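About Trestthorpe Family Center

Trestthorpe Family Center is a nonprofit that provides legal referral, short-term housing and childcare support to women leaving unsafe homes. It operates from two sites, Nerkley and Juddale. The Nerkley building dates from 1941 and was a telephone exchange before the center took over the lease.

Services are open to any woman living in the county, with or without children. No proof of income is required. First contact is by phone or in person at the Nerkley desk. A caseworker is assigned at intake and remains the point of contact until the file is closed. Last year the center opened 862 files and placed 47 households in transitional apartments. 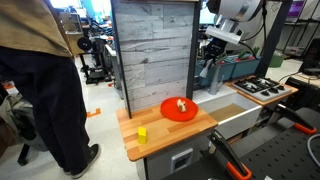

Childcare is provided during all legal and counseling appointments at both sites. Children aged 4 and over may join the play group; younger children are cared for in a separate room. Play equipment is selected for shared use and pretend tasks, such as a toy kitchen with a wooden countertop, a red plate and play food. Parents sign children in and out at the front desk. Meals are not served, but families may bring their own.

Legal referrals are coordinated by Albane Chevalier. Housing placements are managed by Fabrice Hervieu under an agreement with the Charpentier Fund, which covers the first month of rent and the deposit. Paloma Greenberg is executive director and reports to the board.

The Nerkley desk is open on weekdays and on Saturday mornings. Juddale is open by appointment only. Written requests for records should be addressed to the executive director at the Nerkley site.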